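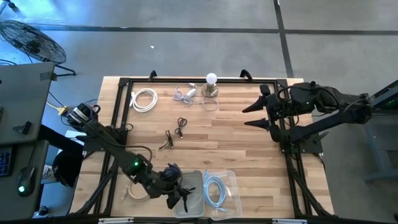 I set up Tavico to help people in Bridley and the villages round it get their homes back in order, and these are the things I get asked most, either by email or on the doorstep while I'm taking my shoes off. If your question isn't here, just ask me! I'm happy to talk about anything from one bad drawer to a whole house. A lot of people think they need a huge mess before they can ring somebody like me, but a table with a few cables, a lamp and a couple of clear plastic bins on it is a perfectly good place to begin, and I've spent very happy mornings on less.

What do you do when you come round?

We have a cup of tea and walk through the rooms you want help with. Then we pick one and start. I do the lifting, the sorting into piles and the asking of slightly annoying questions (when did you last use this, do you like it, does it fit), and you make the decisions. I never throw out anything without your say-so. That goes for carrier bags too, although I may pull a face.

Do I need to tidy up before you arrive?

Please don't! I learn far more from seeing how things are on a normal day. If you hide it all in the spare room I'll only go and open the spare room.

How long does a visit last?

The shortest one I do is two hours, and most people book four. Past that everyone gets tired and starts keeping things they'd happily have let go of at ten in the morning — me included, when I do my own house.
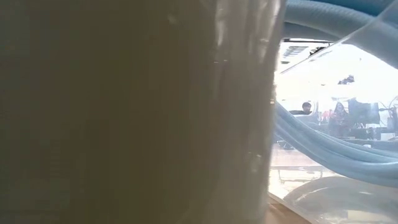

If you've got a big job on, I'd sooner come for several shorter visits with a few days between them. You'll find you carry on a bit by yourself in the gaps, and that brings the bill down.

How much does it cost?

It depends on the size of the job, so I give you a price once we've had a chat. The one fixed price I have is the Fresh Start, which is £355 and covers a full day, a follow-up visit and all my runs to the tip. I don't charge travel inside Bridley. Clostby is a bit further and I add a small amount for petrol.

Do I have to buy lots of boxes and baskets?

I'd hold off. Buying storage first is the mistake I made for years, and I ended up with a cupboard full of empty storage. Sort first, see what's left, then measure the shelf. When you do buy, go for see-through ones if they're going anywhere above head height or under a bed. Shoe boxes and old ice cream tubs are fine inside drawers.

What should I do with all my old cables?

Everyone has The Drawer. Tip the whole lot out on a table, untangle it, and coil each one up loosely so you can see both ends. Anything you can match to something you still own goes in a bag with a label on it. I use Kuo tags because they take biro and don't fall off, but masking tape does the job. Anything you can't match, put to one side for a month and then let it go. Don't wind them tight round your hand, as the bit near the plug doesn't like it.
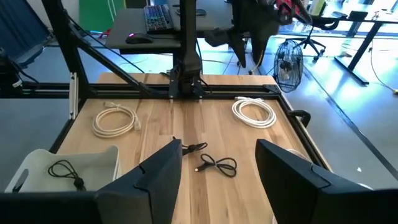 Coiled white cables, with a short black one between them.

Old cables shouldn't go in the ordinary bin, by the way. Most tips have a bay for small electricals, and I can take yours along when I do my run.

Can you help with paperwork?

Yes, and I rather enjoy it. My record is 1315 sheets out of one sideboard, and I only know that because the owner wanted to know and we fed them through her shredder's counter! I don't give advice on what you need to keep for tax, so check that with whoever does your accounts. What I can do is get it all into date order and into a folder you'll be able to find again.
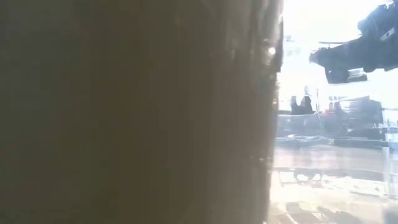 Where do the things I don't want end up?

Clothes, books and toys in good nick go to charity shops in Bridley, and you can choose which if you have a favourite. Furniture I can usually get collected. Worn-out towels and blankets go to an animal rescue if they're taking them, and what's left goes to the tip.

My partner doesn't want to get rid of anything. Will it still work?

It can do. We leave their things alone and do yours, plus the shared bits you both agree on. I won't take sides and I won't sneak anything out to the car, so please don't ask me to — people do! Quite often the other person wanders in halfway through with a box of their own.

Do you tell anyone what you've seen?

No. I don't put pictures of customers' homes on here and I don't chat about them at the shops either.

When is the best time to book?

March is my busiest month, so get in early if you want a spring clear-out. Autumn is much quieter and I can often fit you in within a week or so. Send me an email with a few lines on what's bothering you most and I'll ring you back.

Page last updated October 18, 2019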